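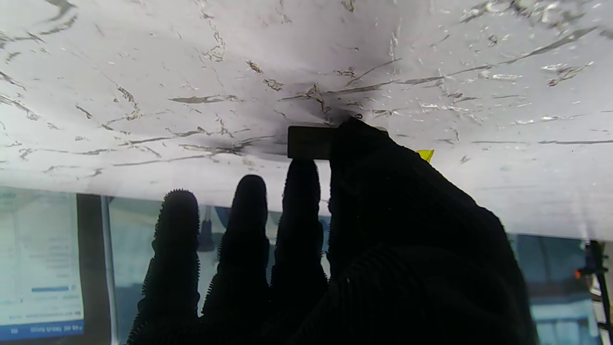 La mano enguantada y uno de los bloques, desde la cámara de la muñeca.

Noticias del taller: las manos de Rosales ya saben pellizcar (a ratos)

Quienes pasaron por el taller compartido en mayo recordarán que Wenceslao Leiva prometió tener los dos brazos funcionando «en un par de fines de semana». No dijo de qué año, así que técnicamente va en plazo. El proyecto se llama Rosales, como la calle, después de una votación en la que las alternativas eran bastante peores y una de ellas no se puede imprimir en este boletín.

La idea cabe en una servilleta, y de hecho la servilleta sigue pegada en el armario de los tornillos: dos brazos, dos manos con dedos, una mesa y unos bloquecitos de colores que hay que coger y volver a dejar en otro sitio. Un niño de tres años lo hace mientras piensa en otra cosa. A nosotros nos ha costado media primavera, una fuente de alimentación y la amistad con el vecino del local de al lado, que ya hemos recuperado a base de empanada.

Lo de los bloques pequeños fue cosa de Rhun Yorath, que lleva la parte de programa y que tiene la costumbre de elegir siempre la versión difícil del problema. Wenceslao quería empezar con pelotas de tenis. Rhun alegó que una pelota de tenis la coge cualquiera, incluida una excavadora, y que si íbamos a tener dedos habría que usarlos. Se discutió una tarde entera. Ganó Rhun, y Wenceslao se ha reservado el derecho de recordárselo cada vez que un bloque acaba debajo de la estantería.

El problema de una pieza plana tumbada sobre una mesa es que apenas ofrece nada de donde agarrar. Si los dedos bajan poco, pellizcan el aire con muchísima convicción. Si bajan demasiado, empujan contra el tablero y el motor empieza a quejarse. Entre una cosa y otra hay un margen de 2 mm, y las primeras semanas lo encontrábamos por casualidad. Rhun acabó escribiendo una rutina que baja la mano despacio, vigila la corriente de los motores y se para en cuanto nota que sube. La bautizó Pullow. No hemos conseguido que explique el nombre.

Después vino lo de los guantes. Con los dedos desnudos los bloques resbalaban como jabón, y probamos varias soluciones caseras: cinta de raqueta, dedales de oficina, una silicona que tardó dos días en secar y otros dos en despegarse. Lo que ha quedado es el guante negro de textura rugosa, que no ganará premios de elegancia pero agarra. Tiene su contrapartida: la tela añade grosor y hubo que rehacer toda la calibración, que estaba recién terminada y de la que Rhun se sentía, con razón, muy orgulloso. Guardó un minuto de silencio y volvió a empezar.
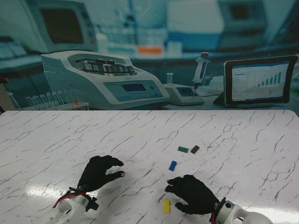

La mesa y el decorado

Varios socios han preguntado por qué el rincón de los robots parece de pronto un laboratorio farmacéutico. La centrífuga, la pipeta y la tableta con el gráfico de barras son un panel impreso. Lo encontró Wenceslao en la liquidación de los expositores de Lindico, y se lo dejaron por 6 euros con la condición de que se lo llevara esa misma tarde. Lo trajo andando, con viento. Ahora hace de fondo fijo detrás de la mesa, y tiene la ventaja de que las cámaras ven siempre lo mismo aunque alguien pase por detrás con una bicicleta al hombro, cosa que en este taller ocurre más de lo que uno pensaría.

Pedimos, eso sí, que se deje de preguntar si se puede usar la centrífuga. Van tres personas.

El tablero con dibujo de mármol es otra historia. Queda de lo más distinguido y complica la vida a todo el mundo. El programa que busca los bloques los distingue por el color, y con el verde, el azul y el amarillo se entiende estupendamente. Con el marrón oscuro la relación es más tensa: durante una semana larga confundió las vetas con bloques y mandaba la mano, muy segura de sí misma, a recoger un trozo de dibujo. A eso hay que sumarle los reflejos de la superficie brillante, que según la hora borran media mesa. Una funda mate lo arreglaría por muy poco dinero. Wenceslao dice que el mármol le da categoría al proyecto — y la mesa es suya, de modo que hay mármol para rato.

Cómo va la cosa en números

Rhun apunta todos los intentos en una hoja de cálculo que ya nadie más se atreve a abrir. A día de hoy lleva 1623 filas, contando las del periodo de la silicona, que él querría borrar y que los demás consideramos patrimonio. El próximo objetivo es hacer 200 agarres seguidos sin que nadie tenga que meter la mano para recolocar un bloque. El récord actual no lo publicamos por respeto a los implicados.

La siguiente fase es el traspaso: que una mano coja el bloque y se lo entregue a la otra. Sobre el papel son dos pellizcos coordinados. En la práctica, cada brazo tiene su propia opinión sobre dónde está el centro de la mesa, y hasta que no se pongan de acuerdo preferimos que trabajen por turnos. Wenceslao está preparando una plantilla de calibración común y ha prometido que estará lista en un par de fines de semana.

Lo que hace falta

Bridas pequeñas, de las buenas, porque las últimas se partían con mirarlas. Guantes finos negros de talla grande, aunque estén desparejados. Y si alguien tiene una lámpara difusa que no use, que la traiga: los reflejos de la tarde nos tienen fritos.

También buscamos a quien se llevó el destornillador hexagonal del cajón de Rosales. No habrá preguntas. Basta con dejarlo en el bote.

El grupo hará una demostración durante la visita de la gente del taller de Lillthorpe, con los que intercambiamos piezas y, sobre todo, excusas. Ellos traen un brazo que sirve té y ya nos han avisado de que conviene no ponerse cerca. Quien quiera echar una mano con el montaje puede apuntarse en la hoja de la puerta. Los bloques extraviados se devuelven a Rhun, que los lleva contados.

Boletín del taller, 26 de junio de 2025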